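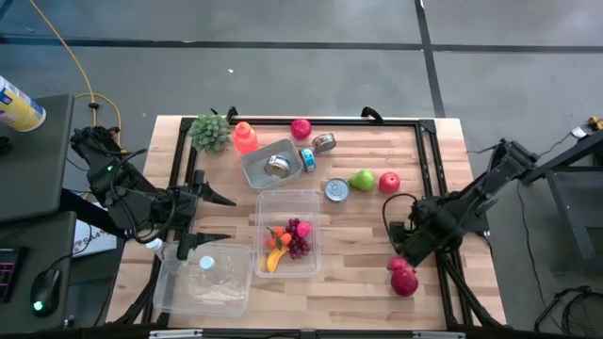

Silov Help: Questions People Ask About Sending Newsletters

Last updated August 1, 2022

Why did my newsletter land in the spam folder?

Usually one of the dull reasons. Your sending domain isn't verified, your list is old, or your subject line is shouting. Check the domain first, under Settings > Sending. If there's a gray dot next to it, your mail is going out with no papers and the spam filter is treating it like any border guard would.

How often should I email my list?

As often as you have something to say, which for most small shops is less than they think. Start with every other week. If you catch yourself writing "just checking in" to 80 strangers, skip that one.

Can I import a list I bought?

No. We can tell, too. Bought lists bounce like a dropped bag of tennis balls, and Silov pauses any account that does it. You'll then get an email from Melur Liew on our deliverability desk. Her emails are polite and quite long.

What's a good open rate?

Everyone wants a number. We've stopped giving one, because mail apps now load images on their own and count people who never looked. Watch clicks and replies. A reply from a real customer is worth a whole afternoon of staring at the opens chart.

How long should a subject line be?

Phones cut them off early, so put the useful words up front. We suggest 6 to 8 words. "Our October hours and one small sale" does fine. "A Very Special Message From All Of Us" has never sold a candle.

Can I schedule by the reader's time zone?

Yes, on the Malodar plan and up. Pick "Local time" on the last screen before you send. Readers with no location on file get it in your time zone, so a few of them may hear from you at 3 a.m. Sorry to them.

What's the difference between Malodar and Sopacua?

Malodar is for one list and one sender. Sopacua adds extra lists, automated welcome series and 7 user seats. If you run the newsletter alone from your kitchen, you want Malodar, whatever the pricing page is blinking at you.

Do I have to include an unsubscribe link?

Yes, and please stop making it the same color as the background. Somebody who can't find it will find the spam button, and that one hurts you more.

I sent it with a typo. Can I take it back?

Once it's gone, it's gone. You can fix the web version in Archive > Edit. Send a correction only if the mistake was a price, a date or a link. For a misspelled "definitely," carry on with your day.

Does Silov connect to Cirnorness?

It does. Contacts sync overnight, and tags come across as groups. Notes don't come across at all.

Comments

Nilton Grajales: The gray dot thing was my whole problem. Two months of blaming my subject lines.

candleshop_deb: I feel personally attacked by the candle remark.

Melur Liew: My emails are a normal length.

Related

Cleaning an old list without losing your nerve
Welcome emails: the first week
Verifying your domain, with fewer tears
Moving from Malodar to Sopacua

We use cookies to keep you logged in and to see which help pages get read. Accept / Manage settings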